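Unit 8: Planning a Community Handwashing Program
Course handout, Rindow School of Community Health

Purpose of the Unit
Students will learn to plan a hygiene program for households that share a water point. The unit draws on the Driduvo district program, which registered 1,554 households in its first year.

Baseline Survey
A baseline survey is completed before any teaching begins. Survey teams record the distance to water, the availability of soap and the times of day at which hands are washed. In Driduvo, 53 percent of households kept soap near the latrine.

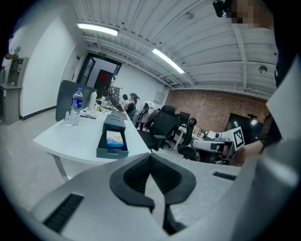 Survey forms are to be checked on the day they are collected. Incomplete forms are returned to the team leader, who arranges a second visit.

Delivery of Sessions
Each session lasts 30 minutes and is held close to the water point. Mothers, school-age children and food sellers are taught in separate groups. Printed cards are issued in the local language.

Assignment
Using the Traltus village profile, prepare a two-page session plan for one of the three groups. State the message, the materials required and the method of follow-up. Plans are due in May.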